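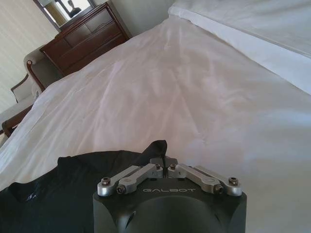
Robotics > Public demonstrations > Skarnance Open Day

The Skarnance Open Day is a public demonstration of household and hotel robotics held at the Hirkum guest house. It is organized by Vevelico, a service robotics firm, and was first held on 2023-03-07. Visitors watch robots carry out room tasks in a furnished bedroom and may speak with the operators between runs.

The first edition received 624 visitors. The second, held in October of the same year, received 854, and admission was afterward limited to 500 by advance registration.
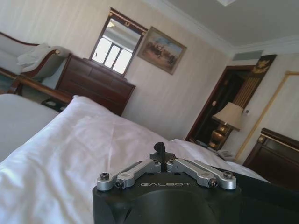

Demonstrations take place in one bedroom, which keeps its ordinary furniture, including a bed with white bedding, a chest of drawers and a wall mirror. Irina Surdu, who directed the program for its first 3 editions, held that a furnished room gave the public a fairer view of the work than a laboratory bench.

Garment handling

The best attended session concerns clothing left on a bed. A two-fingered gripper closes on a fold of cloth, and the operators then discuss the choice of grasp point with the audience.

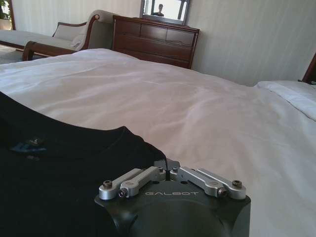 Dark garments are used on white bedding in most sessions. Tomomi Honda and Rutilio Ocampo, who wrote the visitor guide, describe soft cloth as harder to handle than rigid objects, as its shape changes whenever it is moved. Questions are taken after each run, and children under twelve attend with an adult.

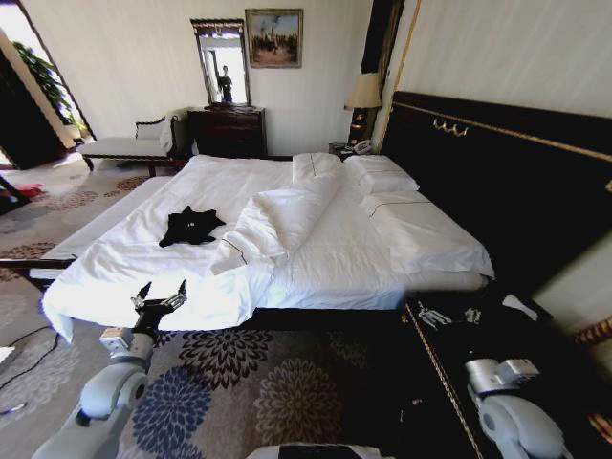 The robot at the foot of the bed, with a black garment spread on the sheets.

The guide was revised by Akihiko Hoshino for the fourth edition, which added a morning session for hotel staff.

Related articles
Golob Workshop
Hirkum guest house
Garment folding
Service robot
Vevelico

Contact | Copyright | Back to top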